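The new shirt was the colour of weak tea, and the club wanted sixty pounds for it.

I saw it first on the club's own page, late at night, with the ironing half done. Grirnetti had made our kit for two seasons without doing us any harm. Plain green, white collar, the badge where a badge goes. Then somebody at Sernville decided that a team in the bottom half of the table needed a third shirt, and that the third shirt needed a story.

The story ran to four paragraphs. The brown was for the mud of the old river ground. The pale blue trim was for the sky above it. There was a dark blue line across the chest which stood, we were told, for the railway that brought the first supporters in. I have lived in Sernville all my life and the railway never came within three miles of the river ground. My grandfather walked.

Eltex, whose name was going across the front, had supplied a sentence too. They were proud to be part of the journey. I read it twice and could not find out what Eltex did.

In the morning I took the bus to the ground. I had told my sister I was only going to renew my seat, and I did renew it, but the shop is next to the ticket window and the door was open. They had hung the shirts all the way down one wall. Under the strip lights the brown looked worse than it had on my telephone. A boy of nine or ten was holding one against himself in the mirror, turning from side to side with great seriousness, while his mother looked at the label.

"Is it real, though?" she asked the girl on the till. "Is it the one they wear?"

"It's the replica of the one they wear."

"So it isn't the one they wear."

"It's the same colour," the girl said.

I bought a pencil so as not to leave with nothing.

That evening I went back to the club's page to see whether anybody else had noticed the railway.
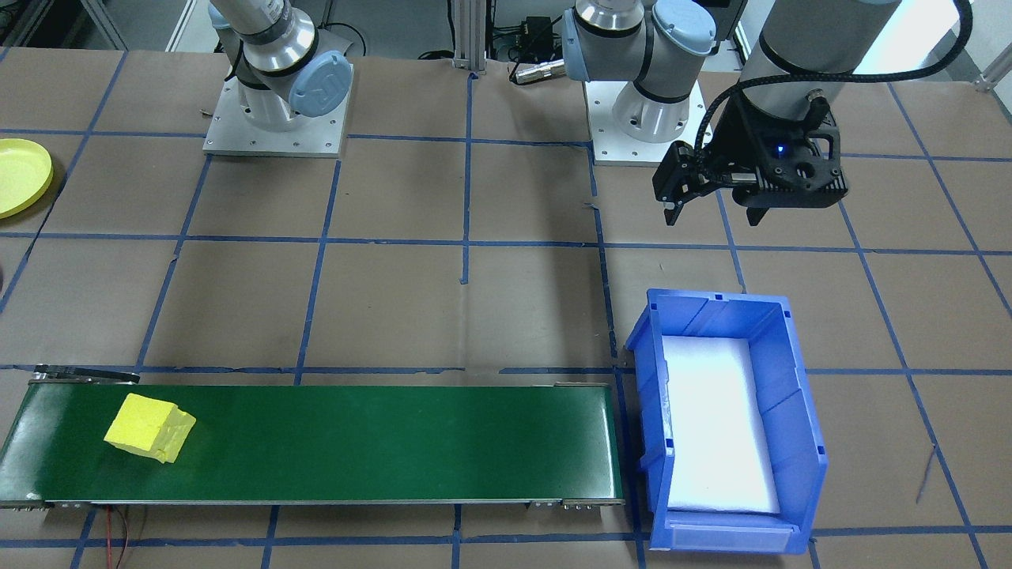
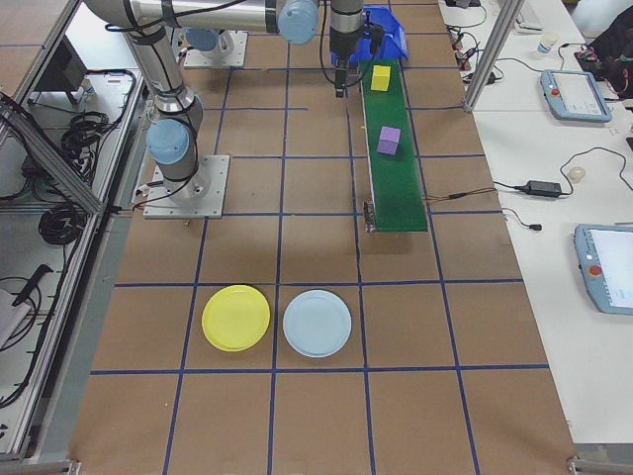
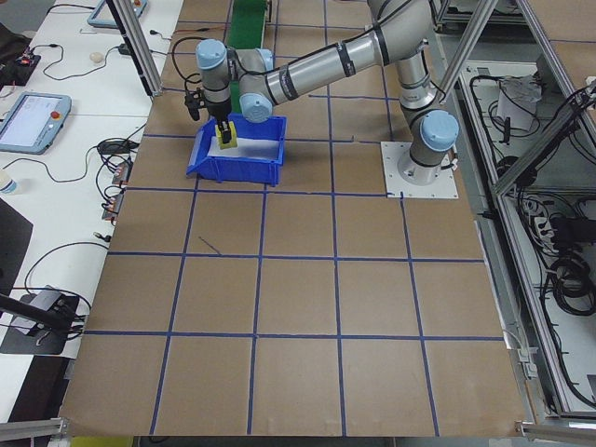
No train ever stopped at the river ground, wrote Valente, under the four paragraphs, and if the club would like to borrow a map I have several. I had never met Valente, but I had been reading those comments for years and trusted them more than the match reports. Valente had been right about the pitch drainage and right about the goalkeeper. This time the comment went on at some length. The line on the chest, it said, was on a shirt Grirnetti had sold the year before to a club two hundred miles away, where it had stood for a canal.

I went and looked. It took me most of an hour to find a photograph. The shirt was red, which threw me off, but the line was there, the same width and at the same height, with the same little kink under the arm.

By the time I got back there were replies. Somebody said it was only a shirt. Somebody said that people who moaned about shirts were the reason players left. Somebody had already ordered three. The club itself had answered, in the friendly manner it kept for such occasions, that the design had been inspired by conversations with the community. Valente asked which conversations. The club did not answer that one.

The shirt was worn for the first time on 25 January 2022, at home, under the lights. I did wonder why a third shirt was needed on our own ground against a side in yellow, and so did the man behind me, who wondered it aloud until half-time. The attendance was read out as 1,373. The week before, in green, it had been 1,169, and I knew what would be made of that. I also knew that the visitors had brought four coaches and that children had been let in for nothing.

We drew. It was a poor game, played mostly in the air. Against the wet grass you could hardly pick our midfield out, and once our left back passed the ball quite firmly to a patch of turf where he must have thought somebody was standing. I will say for the shirt that it did not show the dirt.

At the end the players came over to clap. Number 2 took his off and threw it, and it went up over the advertising boards and came down a row in front of me, on the boy from the shop. He had a new one on already, the replica, a size too large, the sleeves down over his knuckles. He held the thrown one out in front of him and looked from it to his own chest and back again.

His mother leaned over to see. "Well?" she said.

"This one's got a different line," he said.

She took hold of it, and I am afraid I leaned over too. The player's shirt had the line woven in. On the boy's it was printed, and it sat a good inch lower, so that it ran straight through the second letter of Eltex and out the other side.

"Do you want to take yours back?" she asked.

He thought it over. People were pushing past us towards the steps. Then he pulled the player's shirt on over the top of the other, and his coat on over both, and did the zip up to his chin.

In April they were on the half-price rail, between the scarves and the baby hats. A card pinned above them said that stocks of this much-loved design were limited, though there were a great many of them and most were still in their bags. The girl on the till remembered me and asked if I needed another pencil.

I said I would have a look. I went along the rail to the end and found one in my size, and held it up to the window. By daylight it was more of a grey. I checked the line under the arm for the kink, and it was there, and I checked the price on the ticket against the price on the card, and they were not the same.

"Which is it?" I asked.

She came round the till to see for herself, and then went into the back to ask.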